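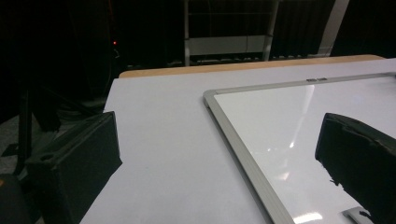
Report the Glare Episodes Separately

Kathleen Lenihan
16 Oct 2021

The Savar grasping paper reports one success rate over 2,433 hand-held demonstrations. I think that number should be split before anyone builds on it.

Hand-held gripper data is cheap to collect, and a wrist camera sees roughly what the policy will see at run time. I have no quarrel with either point. My concern is with shiny, flat objects. A whiteboard under overhead lights returns a streak of glare that shifts as the camera moves. Tracking that relies on visual features can lock onto the streak, and the recovered hand path then drifts. The person demonstrating made a good motion. The label attached to it is wrong.

Savar drops episodes when tracking fails outright. Drift doesn't trigger that filter. When we reran the Plostemach set of 3,336 episodes with a second tracker, the two paths disagreed by more than 17 mm at the moment of contact in many of the whiteboard trials. Matte objects showed no such gap. For a thin aluminum rail, an error of 7 mm is already enough to miss.

Fuchs argues that a larger set averages this out. Averaging helps with random error, and glare error follows the lamps. Collecting more data in the same room repeats it.

Authors should publish results by surface type, with the tracker disagreement for each. The Drurent benchmark already has a field for it, and most entries leave it blank.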